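Planning Guides > Bin Picking Cells > Before You Order

Section 8. Budgeting for a two-bin picking cell

Complete this section before you send the order form to the Dillbridge office. Prices in the Mimano catalog are for the gripper and its mounting kit only. The arm, bins and work surface are bought separately.

1. Write down every type of item the cell must pick. Include awkward shapes as well as easy ones – a bowl, a brush and a soft toy each need a different grip.

2. Choose the bins first. Order two of the same size, plus one spare. Bin walls and floors wear with use, and the spare should be a line in the first-year budget.

3. Measure the work surface. Allow 74 cm of clear space on the arm side for cables and hoses.
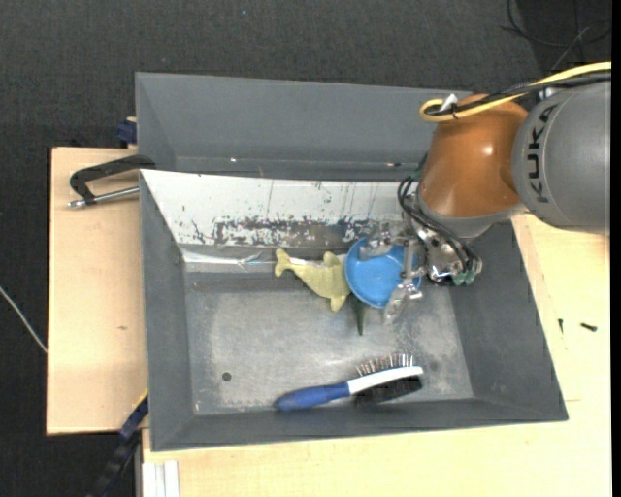
4. Price the clamps, fittings and hoses as one line. Buyers often leave these out of the first quote. The Aston kit (part 2126) covers a single cell.

5. Add 142 hours of staff time for assembly, calibration and test picks. If your team has set up a Simon controller before, you may cut this by half.

NOTE: Finger pieces are wear parts. Order a second set with the gripper. They ship separately and may arrive later.

CAUTION: Do not order an arm by reach alone. Add the weight of the gripper, hoses and fittings to the heaviest item on your list, then check the total against the arm's rated payload.

6. Send the finished list with your floor plan. Quotes requested by 6th July are held at the June price.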